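Call for Participants: Does Fabric Softener Do Anything?

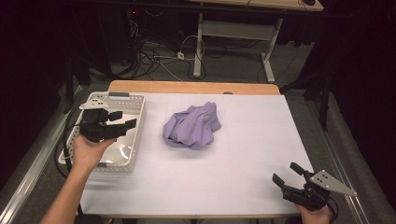 Colia is looking for 30 households to help us test a claim most of us have paid for without checking. The bottle says softer, fresher, longer lasting. We have read the studies the makers like to cite and we are not convinced, partly because so few of them involve real laundry in real homes. Real laundry gets left bunched up on a table, like the purple cloth in the photo, and goes back in the drawer with the creases still in it. We want results from people who live that way.

You will wash a set of our test cloths every week until March, half with softener and half without. The bottles are coded, so you won't know which is which. Twice a month you rate the cloths by touch and smell on a short form. Expect to spend 2 hours a month on it.

Who we want: adults with a washer at home, no fragrance allergies, and no job with a detergent company. Strong opinions are fine. Please keep them off the form.

Pay is $165 for the full run. Drop out early and you get a share of it. We will not call this a "fun opportunity," as it is laundry.

Our last call drew almost 200 replies, so apply soon. Write to the Colia home testing desk, Seyoum Building, Ulen, with your washer model and your usual detergent. Posted 9 August 2025.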